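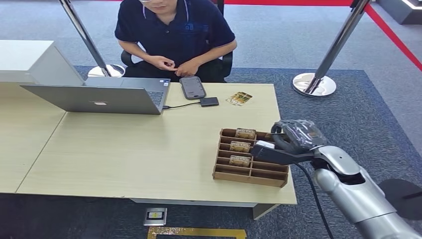

Tray loading at the demo desk, with one of our people across the table.

Retamia Tabletop Cell
Open day demonstrations and booking

The Retamia is an arm and a fingered hand for people who spend their day putting small things into slots. If you have ever watched a colleague do this for a full shift, you know it has limited appeal as a spectator sport. We have put up stanchions anyway.

What the demonstration covers

The visit is built around a cardboard tray with narrow slots and a supply of small packaged items. The arm places, the visitor watches, and after a few minutes the visitor asks whether it can go faster. It can. We run the open day at a speed that lets you see what the fingers are doing, and Berhanu Tesfamariam will turn it up on request if you ask him before his lunch.

You are welcome to bring your own packages. Flat cartons, card sleeves and blister packs are all fine. Letay Workneh would like it known that loose glitter is not a package. She has her reasons and a vacuum cleaner.

Each session runs as follows:
Introduction and safety talk, 5 minutes
Tray loading with our items
Tray loading with yours
Questions, including the one about jobs, which Meron Tekleab answers properly and at length

Groups are limited to 8. The barrier stays where it is for the whole session, and so do you, unless one of us walks you in to sit at the desk.

What comes with it

The arm, the hand, a controller, the Trodo teaching software on a laptop license, and one hand cover. The cover keeps dust and carton fluff out of the finger joints. It does nothing for the looks of the hand, and we have stopped pretending otherwise. Spare covers are sold in packs of 3.

Trays are not included. Any slotted organizer will do, and cardboard is perfectly respectable. We tried a machined metal one from Rekley, very handsome, and the arm was no better at it.

Setting up at your place

You need a steady desk, a power outlet and someone patient. Teaching a new tray takes most of a morning the first time and much less after that. The arm does not mind an office carpet. It does mind people leaning on the desk, so please put the office leaner somewhere else.

What it won't do

It won't pick from a heap. Items have to be presented with a bit of order, by a feeder or by a person. It won't read labels unless you add the Zeleke vision kit, sold separately, and it won't tell you that you ordered the wrong cartons. Bethel Mersha used to do that here, and we still send her the difficult ones.

Booking

Open day places cost nothing. A private session with your own trays is $300, taken off the price if you buy. Write to Zineb Nasr at the demo desk with your group size and the dimensions of your largest and smallest package. "Smallish" is not a dimension.

Page last updated 1/31/19. Next open day: July.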